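杯具收纳图集：立式杯架与釉面马克杯

整理：Ignacio Park
更新：2024年7月21日

本页为Kukano台面收纳图集的第三组，主题是立式杯架的挂放方式与带柄马克杯的釉面状况。前两组分别记录抽屉内的平放和层板上的叠放，本组只涉及开放台面。图注以杯柄朝向、挂放高度和釉面特征为主，不涉及售价与购买渠道。

挂放高度以杯底与底座之间的净空为准。净空过小时，杯底容易碰到底座边缘；净空过大时，重心偏高，单侧满载的杯架容易倾斜。本组编目采用的参考净空为40毫米，同一杯架上层与下层分别登记。

图一 木质立式杯架，圆形底座呈红褐色，立柱为深褐色，上部有细木挂杆伸出。深绿色马克杯挂在低处，杯身有浅色字样，较淡。红色马克杯位于杯架上方，杯身倾斜，杯柄朝上并偏向杯架一侧。白色台面有细小深色斑点，杯架右侧有一片褐色污迹。
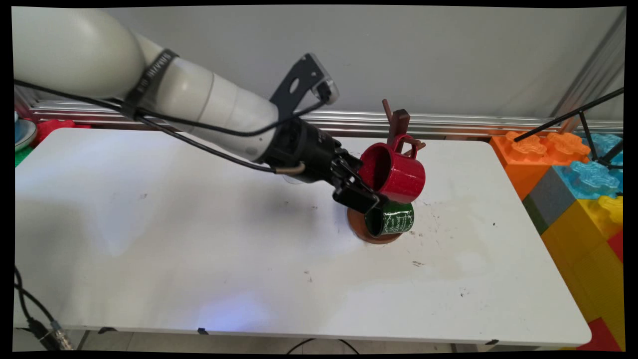 单杆杯架应该先挂上层还是先挂下层？
先挂下层，再挂上层，左右交替。较重的杯子放在低处，取用时按相反顺序进行。

杯柄内孔的宽度决定能否顺利套入挂杆。编目时用卡尺测量内孔最窄处，低于12毫米的杯子不列入挂放类，改归层板类。Civus表格中的“柄孔”一栏即为此值，填写时不计釉层积厚。目前表中登记的带柄杯超过39件，其中椭圆孔与耳形孔分列，挂放稳定性的备注由Leilani Hutchins复核。

釉面检查在侧光下进行。深色光泽釉的高光边界清楚，口沿处的细小白点比杯身更易辨认。釉面斑点、附着物与磨损需分开登记：斑点记位置和颜色，附着物擦拭后复查，磨损以指腹触感为准。杯口朝下或侧放时，内壁下半部处于阴影中，应转动杯身后再看一次。

图二 红色马克杯近景。釉面光亮，杯柄上缘有一道白色反光，杯身靠近口沿处有较宽的亮区。杯内颜色接近黑色，口沿与内壁可见细小白点。远处的圆形木质物件可能是杯垫或隔热垫，不在本组编目范围内。

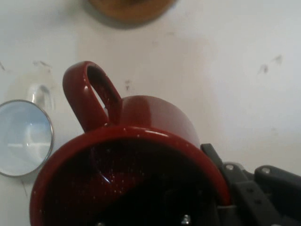

深红色光泽釉马克杯，杯柄与口沿细部

台面污迹的处理另见Wokunska分册。白色台面先用湿布擦拭，再用中性清洁剂，停留3分钟后擦净。杯架木底座不宜浸水，底面残留水分须在归位前擦干。

下一组为玻璃器皿与木质垫具，编目字段沿用本页格式，增加直径和厚度两栏。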